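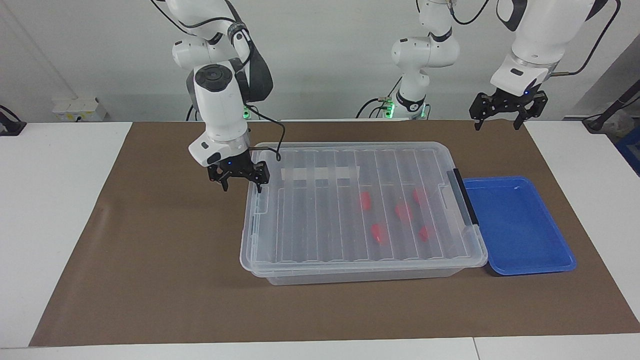 4.2 Closed boxes and the problem of "put away"

Of all the household objects in our study, the lidded storage box produced the most disagreement per square inch. Participants in the Pedbridge interviews were confident that a box with its lid on was tidy. They were less confident when asked what was in it, and less confident again when asked where the rest of it had gone.

Figure 3. A translucent storage container with its ribbed lid closed, on a brown mat, beside an empty blue tray. Small red objects are visible through the plastic in the right half of the container.

The arrangement in Figure 3 is typical of what we call partial storage: the lid is closed, the contents share one side, and most of the interior is doing nothing. Kurek's earlier work on kitchen drawers treats unused volume as waste, a position that will be familiar to anyone who has shared a kitchen with a person who holds it. Our respondents saw things differently. Of the 147 households interviewed, 120 described at least one box in the home as "full" that was, on inspection, mostly air. Asked to explain, they tended to say that the box was full of its category. A box for red things which holds all the red things has no more room in it, and adding a blue thing would be a kind of trespass.

Translucency complicates matters. A clear wall promises that the owner will never need a label, and a ribbed lid then takes back a good part of the promise. The five red items in Figure 3 can be picked out through the plastic, but hazily, and color survives the trip better than shape. Respondents shown similar boxes named the color of the contents readily and then guessed at the rest with great authority.

The open tray was judged more harshly. An empty tray touching a closed box was read by most respondents as unfinished business — something must be about to go into it, or ought to have come out of it. We found no one willing to let a tray simply be a tray. Stanisława Kurek (personal communication, May) suggests that a rim with no lid is an invitation, and that people dislike leaving invitations unanswered on a table. Her own desk, which the authors have seen, supports the point.

We therefore scored closure and occupancy separately in the Dustby coding scheme. Merging them, as we did in the pilot, rewarded any household that owned enough lids.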